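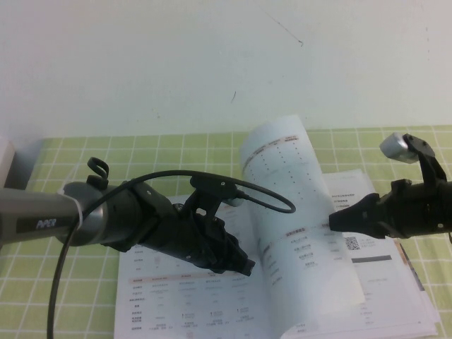
Two grippers at the product booklet, with one page standing up between them.

Review: Pendmont Lead Pair teleoperation kit
26 June 2023

The Lead Pair is a set of two hand-held leader arms and the software that goes with them. You move the leaders, the robot arms on the bench copy you, and the program records the lot as a demonstration for training. We paid 940 dollars for the set, plus freight from the Ulbridge warehouse. Arms, cameras and computer are all extra, so this review covers only the leaders and the program.

Setup took most of a morning. The clamps are solid and fit a bench edge without packing. The leaders have to be zeroed one at a time with the joints held against their stops, and the printed guide has the left and right steps swapped. The online version has been fixed. Once both sides were zeroed they stayed that way until we unplugged them, and then it all had to be done again. I would like to see that saved somewhere.

Most kits get reviewed on picking up blocks. I wanted something harder, so I used page turning. Paper is light, it bends, and the gripper has to come in at a low angle or it just pushes the sheet along. You also need the second hand to keep the rest of the booklet from following. If the lag is bad or the triggers are coarse, you find out in the first few tries.

The lag was fine. I could feel it on fast moves but not at the speed you would use near paper. The triggers are the better part of the kit. They have a long, even pull with no dead spot at the closed end, and you can ease the fingers together gradually. The old Bråten handles we had before were closer to on or off, and thin material was a misery with them. 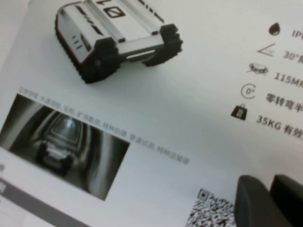

The wrist view is where I would spend time before recording anything. The program lets you tile the camera windows however you like, and I ended up with the wrist views large and the fixed view small in a corner. With glossy print it pays to turn off auto exposure. Leave it on and the brightness shifts as the hand moves over a dark photo and back to white paper, and those shifts end up in your data.

I kept 37 demonstrations from the first proper session and threw out plenty more. Discarding is easy - one foot pedal saves, the other bins the take and starts again. The pedals are identical, though, and I binned a good take more than once before I put tape on one of them.

Things I didn't like: the leaders get heavy. There is a spring in the shoulder but none at the elbow, and after an hour my forearms were sore. The cables come out on the inside, where your sleeves catch them. Export is slow, and it stops without a message if the disk is full. Pendmont's support answered my email the next day and said an export fix is planned for September.

The nearest thing to it is the Trestmont set at 802 dollars. It is lighter and has better cables, but the triggers are stiffer and you only get one pedal. For bins and boxes I would buy that one and keep the change. For paper, cloth or anything else that bends, I would pay the extra for the Pendmont.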